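House rules for the hand-held gripper: how Drilten keeps its recordings usable

5 Jun 2018

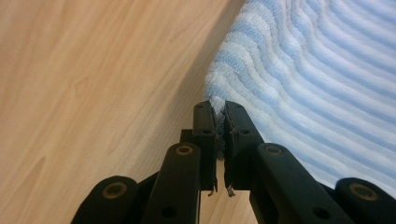

"The rule people break most is the one about speed," says the woman who looks after collection standards at Drilten. "They close the jaws and pull straight away. We ask for a short pause once the jaws are shut, and then the lift. If there's no pause, it's very hard to mark where the grasp ends and the move begins."

Drilten records household tasks with hand-held grippers and passes the recordings to firms that train robot arms. Towels, bedding and clothes make up most of the work at its Betholm site, and she wrote the first set of rules for it in January. It ran to 31 pages.

"Far too long," she says. "I watched people sign for it without turning over the first sheet. What we have now is 3 pages and it's pinned up next to the door."

The short version covers how to hold the tool, where to take hold of the cloth and when to throw a recording away. On cloth, operators are told to go for an edge or a fold, and to take a small amount of it.

"A big handful looks safer, but a lot of arms can't open wide enough to copy it," she says. "So take a little, keep the jaws square to the edge, and don't use your other hand. That last one is strict. If your free hand comes in to help, the recording goes."

She is less strict about missed grasps. Under the old rules any miss meant starting again. Now an operator may try a second time within the same recording, as long as the miss is marked on the log sheet.

"We were losing good material. A customer, Skesto, asked us why every towel was picked up perfectly first time. They wanted to see someone miss and recover. I'd thought of that as untidy work and I had to change my mind."

Checks on the tool come at the start of every shift and again after each 200 recordings. Operators look over the jaw pads, open and close the linkage fully, and wipe the lens. Fluff is a constant nuisance with thick towels – it gets into the joints as well as on to the pads.

"Worn pads are the thing I go on about. You squeeze harder to make up for them, you don't notice you're doing it, and by the end of the afternoon your grasps look nothing like the morning's. I threw out 820 recordings in the spring over that. It was my fault as much as anyone's, as the rules said 'check the pads' and didn't say what to check for."

The sheet now says to swap the pads if they have lifted at a corner or gone shiny.

There are rules for the people too. Floor work is limited to short spells, with a change to table work in between, and nobody records in a room where someone else's post or paperwork is lying about. Operators can stop a session without giving a reason.

She would like to see firms agree on a shared log sheet. Drilten uses a form called Abubakar, which it is willing to give away, but other collectors have their own and the columns don't match.

"One firm's 'failed' is another firm's 'retry'," she says. "I'd settle for agreeing on that much. We've sent the form out and had two replies so far, both asking for it as a spreadsheet."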